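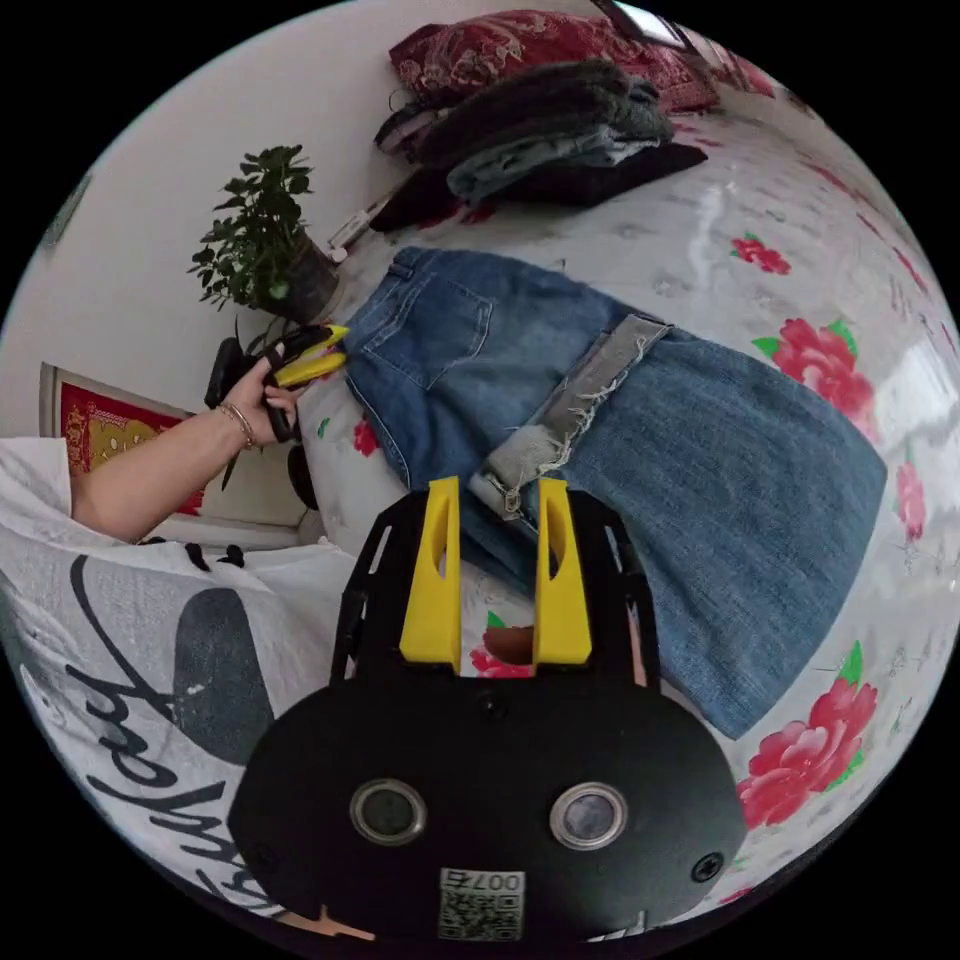
The floral bedspread, red and pink.

Search this site Go

Moving house, week one
By Elisa Marchetti
May

Well we're in. Sort of. 218 km up the highway from the old place and the kettle still hasn't surfaced. Drinking tea made in a saucepan, out of a measuring jug. Classy.

Removalists quoted 1,454 and then the bill came in at 2,063. Stairs, apparently. Plus a "long carry" fee. There are four stairs! Rang Trondent and got hold music, rang agian after lunch, same song. Apinya reckons put it in writing and stop being polite. She's probably right, email tonight.

Other stuff. Power on, internet not. Mail redirect done. Hot water takes forever to reach the kitchen so washing up is a slow business.

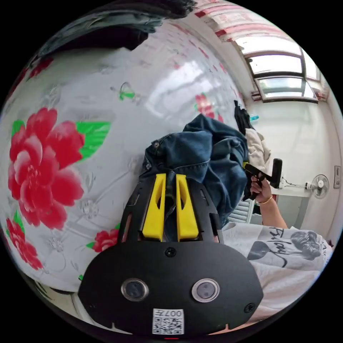 Eighteen boxes left in the hall, and I labelled half of them "misc", thanks past me. Found the good scissors in with the Christmas lights. Still no can opener. Dinner last night was toast and the neighbour's lemons, well, not together.

Neighbour is lovely btw. Bin night advice, which bakery to skip, where to park when the footy's on. Wrote it all on the back of the Trondent invoice, best use for it so far.

Plumber coming at 7.30 tomorow so that's me done. Must find a towel.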